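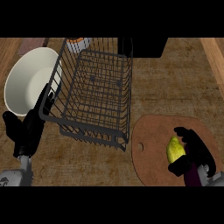
LIT 300, unit 5: the festival as audience. Read Sheehan ch. 14 before class, esp. the Curnora section. Main point: small book festivals sell closeness to the writer, big ones sell the program. Sheehan compares a tent talk to a kitchen visit, dish rack on the counter, big white bowl next to it, and says readers pay for that feeling. Do you agree? Bring one counterexample.

Terms: host town, headliner, fringe, signing line.

Waritz case: moved to August, lost its poets. Why? Look at teh ticket tiers first.

Response due 5 pm, one page, no late ones pleas.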